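Resolved: Semwal label printer skips every 17th label on long runs
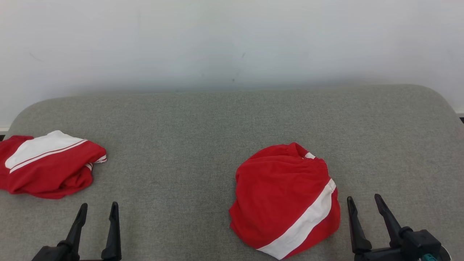 1 min read · Clulen Support Log · Renville warehouse

Reported by Mizanur Herath, picked up by Pak-hei Kong

Problem: On any batch over 35 labels, the printer feeds one blank, then carries on as normal. Short batches are perfect. Mizanur first saw it in May after switching to the bigger rolls (2,000 labels each).

Tried so far:
Cleaned the gap sensor – no change.
New roll, same size – no change.
Reinstalled the driver – no change, but it does start up a lot faster now!
Swapped the USB cable – no change.

9:40 am, Pak-hei: Great detail in this one, thank you. The blank always landing on the 17th label was the clue I needed. Could you send me the settings page from the Atumex print queue?

10:15 am, Mizanur: Attached. Label length says 499, and the rest looks like the old setup.

10:30 am, Pak-hei: Love it, there's our culprit. The old rolls were a hair longer, so the error adds up until the printer thinks it has missed a gap. Run the auto-measure from the front panel (hold Feed until it blinks twice), then save the profile under a new name.

11:05 am, Mizanur: Done, and I just ran a full roll with zero blanks. So happy with this! Can the new profile go on the second printer too?

11:10 am, Pak-hei: Yes – export it from the queue and import it there. Run auto-measure once on that one as well.

Status: closed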